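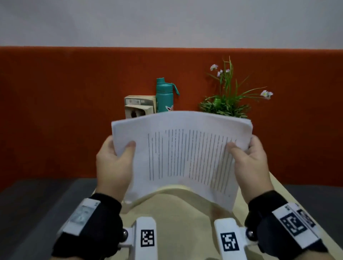

Safety inspection of the student project in hand-motion recording for robot learning was carried out at the Civside study area on 2019-10-15, under the club's standing permission to work outside the main laboratory. The inspection covered the wearable equipment, the work surface, the power supply and the conduct of one paper-handling exercise. The operator wore a black support on each wrist, with the coded markers mounted on white parts, and held the stack of printed sheets by both side edges with the thumbs on top, as the task card requires. A water bottle stood against the orange panel beyond the paper, next to a plant; see the comment under item 6. Ratings used are Satisfactory, Satisfactory with comment, and Action required.

Project: Stivine, paper and document handling module
Team: Trinatside Student Robotics Club
Inspector: Ramesh Vishwakarma, laboratory safety
Form: 363, Wearable and Tabletop Equipment

Section A. Wearable equipment

1. Wrist supports are fastened firmly without restricting circulation.
Satisfactory. Operators are to loosen the supports between sets. A set may not run longer than 20 minutes.

2. Coded markers are flat, clean and fully attached.
Satisfactory with comment. The spare marker set in the equipment case has one lifting corner. Replace before it is put into use. Do not repair markers with clear tape, as glare interferes with tracking.

3. Ball joints and mounting hardware are tight, with no sharp or exposed edges.
Satisfactory. The team's record of joint checks was reviewed and is complete for October. Checks are to be made by hand before each set.

4. Operators have removed rings, watches and bracelets.
Satisfactory. Long sleeves must be rolled above the wrist support.

Section B. Work surface and surroundings

5. The work area is large enough for the task, and the operator is seated in a stable position.
Satisfactory. Operators are to work seated for all paper tasks. The seat must not be shifted during a set.

6. Liquids are closed and kept clear of electrical equipment.
Action required. The bottle is permitted as a background object, but it shares the back of the table with a power strip. It is to be kept capped at all times and moved to the opposite end of the table from the strip, or emptied before the session. The team lead shall confirm the new layout in writing. 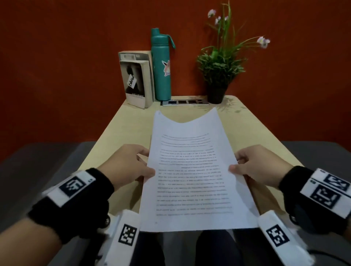
Item 6: bottle and power strip at the back of the table during the single-sheet task.

7. Cables are routed away from the hands, lap and feet.
Satisfactory with comment. A black cable passes close to the operator's right side. Fix it to the seat or the table leg with a hook-and-loop strap, leaving enough slack for full arm movement.

8. Background objects are stable and will not fall if the table is bumped.
Satisfactory with comment. Books propped upright should be supported from behind or laid flat. The plant may remain.

9. Walkways and exits are clear.
Satisfactory.

Section C. Conduct of the exercise

10. The operator has read and signed the current task card.
Satisfactory. Signed cards were on file for both operators on the session list.

11. Paper is handled in a way that limits cuts and strain.
Satisfactory. Sheets are to be taken by the side edges and turned without sliding the fingers along the paper. Thick stacks should be put down between trials. An operator who receives a cut must stop, remove the equipment and have the cut covered before resuming.

12. A second team member is present and able to disconnect power.
Satisfactory. The second member may keep the trial log but may not operate other equipment at the same time.

13. Printed material contains no private or personal information.
Satisfactory. The team uses practice text supplied by the course office. Student work and graded papers are not to be used.

Section D. Records

14. The trial log is current.
Satisfactory with comment. The log shows 385 completed trials. Two entries lack operator initials and are to be corrected by the persons concerned.

15. The battery and charger record is current.
Satisfactory. Chargers are stored in the Lahlou cabinet and are not to be left connected overnight.

Result: Approved to continue, subject to completion of item 6 before the next session. Items 2, 7, 8 and 14 are to be closed by the end of October. A copy of this form is to be kept with the equipment case.

Signed: Ramesh Vishwakarma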